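Girkell Grasp Planner

Grasp planning and contact monitoring software for two-finger grippers
Girkell / Products / Software / Grasp Planner

Overview

Girkell Grasp Planner picks a grasp, runs the approach and watches the contact while the fingers close. It takes its input from a wrist camera and joint readings, and it sends motion targets to the arm controller you already have. It was written for items that vary in shape from one piece to the next, such as fruit, soft packs and rounded housewares.

No CAD model of the item is needed. The planner works from the outline and the depth estimate, and it plans again if the item shifts before the grasp is complete.

What you get

Planner service, running on the cell computer
Contact monitor, with adjustable push and slip limits
Replay tool for wrist camera recordings
Command line tools and a Python client
One year of updates

Version 8 changes

The planner now treats a plate or tray rim as part of the support surface. Older versions often read a raised rim as an obstacle and refused low side grasps. Existing cell files load without changes, but the rim setting is off until you turn it on.

The replay tool opens long recordings faster and keeps your bookmarks between sessions. The August release had a fault where bookmarks were lost on export - this is fixed.

Requirements

Linux cell computer with a supported GPU
Wrist camera with a fixed mount and a saved calibration
Two-finger gripper with position feedback
Arm controller that accepts streamed targets

Wired network between the cell computer and the controller is strongly advised. Wireless links are not supported for live control.

Ordering

GP-700: planner and contact monitor, one cell
GP-742: planner, contact monitor and replay tool, one cell
GP-931: full package, site license

Upgrades from GP-700 to GP-742 are by license key and do not need a reinstall. Orders placed through Sawatzky or Dunivau get the same keys and the same support. For site licenses, write to Huguette Leclerc in the Kerkstead office.

Page updated Wed 3 January. Technical contact: Ákos Magyar.

Contact monitor

The monitor compares the commanded finger position with the measured one and checks the result against the camera view. If a fingertip touches the item on one side first, the monitor can stop, back off or let the push continue up to a set distance. Each event is saved with its camera image, as with this fingertip against a yellow-orange fruit on a lavender plate. 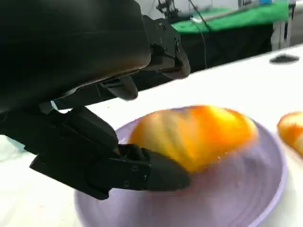 Replay tool

Load a recording, pick a moment and run the planner again from that point with different settings. The arm does not need to be powered.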